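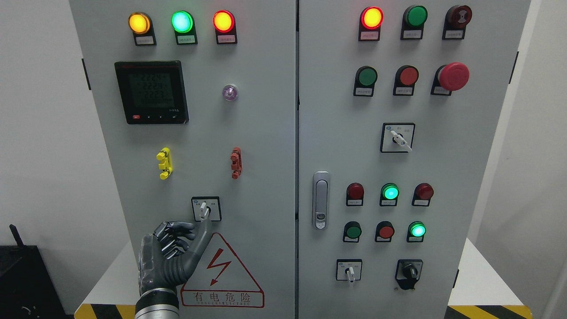

Search this book

Chapter 13
How a Town Shares Its Power

Before the mill came, Endale got by on lamp oil - and on going to bed early.
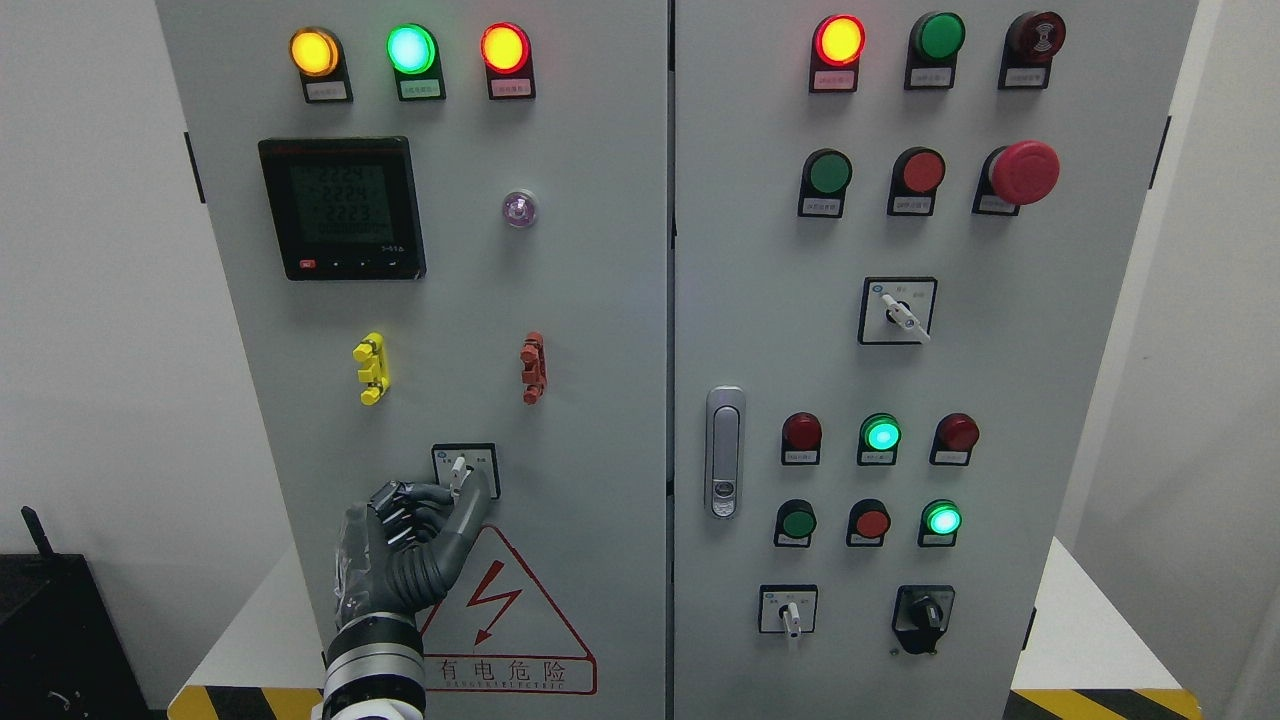

Fig. 13.1 Lamps and a meter on a cabinet door.

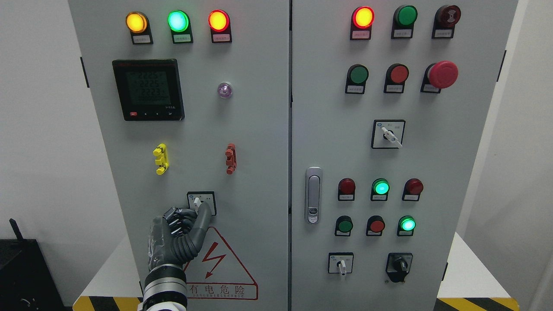

Power has to be shared, much like water or bread, and that takes some watching. Yellow, green and red lamps catch the eye well before any number does.

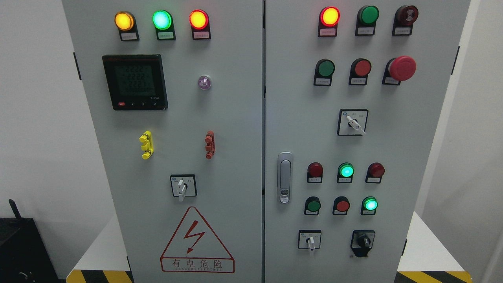 Fig. 13.2 Two cabinet doors, side by side.

Related chapters
Stukby and Its Mill
The Sturnness Line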